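Leokadia Zieliński
Thread on table coverings for small-goods work. Written down mostly so I can stop answering it one message at a time.
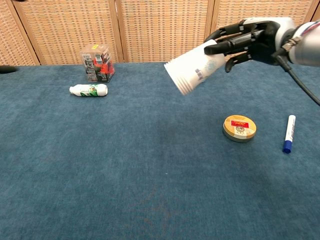

1/ The surface is teal-blue carpet, low fuzz, laid over the table. It has lighter and darker patches depending on which way the fibers lie. Brush it with your hand and the patches move. It isn't staining, please stop writing to me to say it's staining.

2/ Why carpet at all: bare tabletop is loud and things slide. A small plastic bottle on its side will travel on a hard top if you bump a table leg. On carpet pile it mostly stays where it was put.

3/ Flat tins are the other case. A round balm tin on a smooth top skates when you reach past it. On carpet it stays put, and you can get a fingernail under the rim because the fibers give a little. On glass you end up dragging it to the edge of the table to pick it up.

4/ Paper cups are worse on carpet than on a hard top. The base is narrow, the cup weighs almost nothing when empty, and the pile is uneven. If you need cups standing, put down a tile or a piece of board.

5/ Also regarding cups: nothing wet over the carpet. Dry contents only. I have had this rule since August, when I spent an evening with a towel and a borrowed fan.

6/ Samples I tried before settling: Greniver felt, Lalex short pile, Otura rubber-backed mat. All cut to the same size, all on the same table.

7/ Greniver felt. Quiet, flat, good for tins. Sheds. After a week there was lint on every label and under every strip of tape. Out.

8/ Otura mat. Excellent grip. Too much grip for boxes, you have to lift them clear every time and you forget, so the box tips forward. Smells of tire for the first month. Out, although I kept an offcut under the printer.

9/ Lalex short pile. Kept. Edges fray if you cut it with scissors. Use a knife and a steel ruler, cut from the back.

10/ Weights, for those who asked. Lalex sample 564 g, Otura 352 g, Greniver 301 g. Kitchen scale, one reading each. The heaviest one shifts least when you lean on it. I don't claim more than that.

11/ Attachment: double-sided tape along the two long sides only. I taped all four sides the first time and got a ridge across the middle that I couldn't work out. With the short sides free you can push the slack out with the edge of your forearm.

12/ Color. I wanted gray. Teal was in stock at Thepsuriya and gray wasn't. In use the teal has been fine. White packaging and cream lids show up well on it. Anything green takes a second longer to find, which matters with labels like the ones on herbal products.

13/ Clear plastic boxes are the awkward item on any covering. You see the carpet through the sides and misjudge where the front face is. Stickers and barcodes help, so I turn the printed side toward me and leave the price sticker on.

14/ Cleaning: vacuum with the bare hose, no brush head. Then a lint roller in one direction. Balm gets into the pile if a lid is loose. Scrape first with a plastic card, then dish soap on a damp cloth, then leave it overnight. Don't rub in circles, it mats the fibers and you'll have a shiny spot for good.

15/ Someone asked about carpet tiles instead of one piece. Tried it. The seams catch the edge of flat tins, and small caps find the gaps. One piece is better if your table is a normal size.

16/ Someone else asked about static. In winter, yes, a bit, mainly with the clear boxes, which pick up fibers. Wipe them with a barely damp cloth before you put them away. I have no figures on it.

17/ Correction to 9: cut from the back, but mark the line from the front first if your piece has an obvious pile direction. I got one panel running the wrong way and it looks like a different color.

18/ Next job is the underlay. I have 2 thicknesses to compare and will add them to this thread when both have been down long enough to flatten.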